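From: Emilian Husar
To: manipulation-sim list
Date: Mon 13 August
Subject: Re: [manipulation-sim] Re-labeling failed rollouts, does it help or not?

Hello Jeanine, hello all,

thank you for the careful questions. I answer them between your lines. First two renders from the kitchen set, so that we speak about the same thing: one with the gripper on the red box in the open cabinet, and one with the arm at the wooden counter.

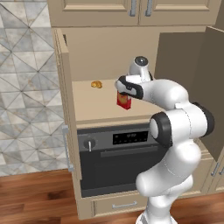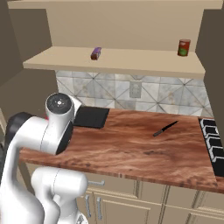
The policy is the small Clistex model, the same as in my message from last month, with only the action head trained again. The simulator settings are unchanged. If you already have the older config file, please keep it.

Jeanine Timmermans wrote:

> I read your note on re-labeling twice and I am still not sure what
> you compare. As I understand it, you take the rollouts where the
> arm did not finish the instruction, you write a new instruction
> that fits what it did finish, and you add them to the training set.
> But then the second model also sees more data than the first. How
> do you know that the labels help, and that it is not simply the
> larger number of episodes?

You understood it correctly, and my note was not clear on this point. There are three training sets, not two. Set A has 1569 successful episodes. Set B is set A plus 109 re-labeled failures. Set C is set A plus the same 109 failures with their original, wrong instructions. So B and C have the same size and the same motions, and only the text is different. I compare B with C. Set A is there only as a reference.

On the 57 test layouts, B is better than C in all the cabinet tasks except one. On the counter tasks I see no difference that I would trust. I trained each set with only one seed, and I would like to repeat it before I put a table in the paper.

> Also, who writes the new instructions? If it is you, then you
> know the result you want.

Yes, it was me, and this is a weak point. I wrote them from the object states at the end of the episode, without looking at the video, but I still knew the purpose. Someone at Nikolaidis offered to label them a second time. I will send the final states only, with the original instructions removed.

> Last thing. With Rindetti scoring we had many false successes for
> objects on shelves, where the object was counted as "placed" while
> the gripper was still closed on it. Did you check this?

I did not check it before your message, and I am glad that you asked. I looked through the cabinet episodes on Friday and found 10 in set A with exactly this problem. The success test asks for contact between object and shelf, and it does not ask for the gripper to be open. I have now added a condition: the fingers must be open and the object must stay still for one second. After the repeated run I will know if the gap between B and C becomes smaller. I think it will, a little.

One question back to you and to the others. For episodes where the arm moves an object but puts it in a place that has no simple name, I do not know what to write. "Move the box to the left" is true, but the start position is different in each layout, so the same sentence means many different goals. For now I leave these episodes out of both B and C. In the Zukari scripts there is an option for relative goals, but I could not find how it treats an object that fell over on the way. If somebody has used it, please write me, also off the list.

The new runs should be ready in the first week of September. The corrected success test is already in the shared folder, in the file with the scoring functions.

Best regards,
Emilian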